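Nerkard opens second home furnishings floor in Mulley

Mulley, 1/7/25 – Nerkard, a company for the furnishing of small homes and workrooms, has opened its new showroom in Mulley. The showroom has 2285 square feet on 2 levels and is open to the public without appointment.

The ground level is for tables, desks and office chairs. The upper level is for hallway and bedroom furniture, and it can be reached by the stairs next to the entrance. Visitors are welcome to sit on the chairs, open the doors and move the smaller objects from one table to another. Every piece carries a card with its measures and its price.

With the opening, Nerkard also presents the Ivance series of table mirrors and wall shelves. The series comes in 3 sizes and is made for people who have no separate dressing room and must use one table for work and for getting ready in the morning. The mirrors stand on their own base, so no drilling is necessary – a point which many tenants have asked for. The shelves are delivered with all screws and a paper pattern for marking the holes.

Furniture from the older Azar series stays in the program and is shown in the same rooms. Customers who own Azar shelves can add new compartments to them until the end of July at a reduced price.

On the ground level, a white vanity mirror with an oval glass and a scrolled frame has its place on a table, near a black office chair with a high back.
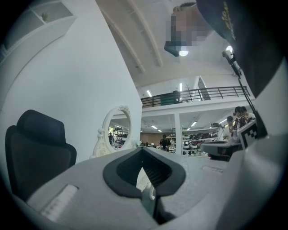

A customer from Mulley remarked that she had looked a long time for a mirror she could put on her desk and take away again in the evening, and that she would have liked to see one more size, for very narrow tables. Nerkard is collecting such wishes at the front desk during the first weeks.

Orders can be picked up in the showroom or delivered to the home.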